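# Bread week, and then bread month

I said I'd bake one loaf and get back to normal life. 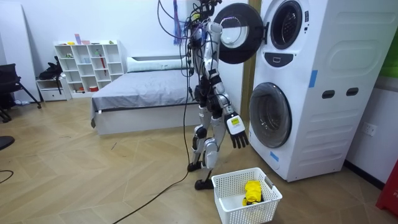 *Anulen, October*

So I have a sourdough starter now! It lives in a jam jar on top of the fridge and it smells like green apples and a little bit like paint. For the first 5 days it did nothing at all, then on a cold morning it climbed out of the jar and down the fridge door, and I was so happy I called in late.

The flour matters more than I thought. I started on Pakard all-purpose, which is fine and makes a soft, polite loaf. Then the Kocabaş grocery by the bus station got in some stone-ground whole wheat from a mill up the valley, sold out of a big open sack, and wow. I use it for a fifth of the total and the whole kitchen smells like toast before anything has even gone in the oven. It drinks a lot of water, so if you try this, add an extra splash and wait half an hour before you decide the dough is too stiff. I decided too soon the first time and made a brick. We ate the brick as croutons for most of a week. Great croutons!

My current loaf, if anyone wants it:

- 535 g flour (one part in five whole wheat)
- 390 g water
- 100 g starter, bubbly
- 11 g salt

Mix, rest, fold it 4 times over the afternoon, shape it, and leave it in the fridge overnight. I bake it in my old Roltum pot with the lid on for 25 minutes, then lid off until it's darker than feels safe. Go darker than that, even. The crust on the last one crackled on the counter for a good ten minutes and I stood there listening to it like it was the radio.

Things I still can't do: score a nice leaf pattern (mine look like a cat got at them), and wait for the bread to cool. I know you're supposed to wait. The middle goes gummy if you cut it hot. But there's butter right there.

Rye is next. I've been reading up on it and everyone says the dough is like wet cement and you just scrape it into a tin, which sounds perfect for me. Kocabaş has the dark kind in small bags on the bottom shelf, next to the lentils. I also want to try caraway, and maybe a spoonful of molasses, and I still have half a sack of whole wheat to get through before the moths find it.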